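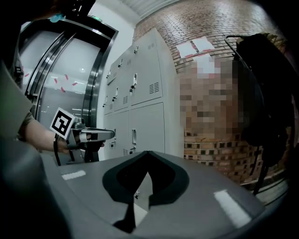

Hand-held gripper, with a second one held alongside.

Flornavus Screening and Giveaway Listings

Version 2, released February 8, 2022

Summary

Flornavus is a text collection of English-language notices for advance film screenings, ticket giveaways and reader contests, as published by small entertainment websites and local cinema newsletters. It contains 1693 notices from 59 sources. The collection was prepared at Rutwood for work on information extraction, in particular the recovery of entry deadlines, prize quantities and eligibility rules from informal writing.

Contents

Each record holds the full text of one notice, the title of the film or event, the type of promotion, and the annotated spans. Promotion types are screening pass, merchandise, home video and mixed. Notices that were later amended by their publishers appear once, in the amended form -- the earlier wording is kept in a separate field named previous_text.

The test portion consists of 500 notices and was drawn by source, so that no website or newsletter appears in both portions. The remaining notices form the training portion. No validation portion is supplied.

Files

notices_train.jsonl
notices_test.jsonl
sources.csv
guidelines.txt
CHANGES

All files are encoded in UTF-8. Dates inside the records follow the order year, month, day. Where a notice gives a deadline without a year, the year of publication has been entered and the field deadline_inferred is set to true.

Annotation

Annotation was carried out by Séverine Besson and Huw Sayce under guidelines written by Nadège Pruvost. Both annotators labeled the test portion in full, and disagreements were settled by discussion. The training portion was labeled once. Users should expect less consistent treatment there of phrases such as "while supplies last", which the guidelines class as a quantity limit and not as a deadline.

There are 26 label types. The complete list, with accepted and rejected cases for each, is given in guidelines.txt.

Personal information

Names of contest winners, e-mail addresses and telephone numbers were replaced with fixed placeholders before annotation. Names of performers and directors were retained. Requests for the removal of a notice may be sent to the maintainers and should state the record identifier.

Known limitations

Notices for home video prizes are heavily represented, and contests run only through social media accounts are absent. Two-part giveaways, in which the second prize is announced in a later post, are stored as separate records and are not linked.

The loader from the Usby toolkit reads the training file correctly but drops the previous_text field. A correction is planned for July.

Terms of use

The annotations may be used and redistributed for research with attribution. Rights in the notices remain with their publishers. Commercial redistribution of the texts is not permitted.

Maintainers

Maxence Texier (data and releases)
Bernd Bauerfeind (loader and file formats)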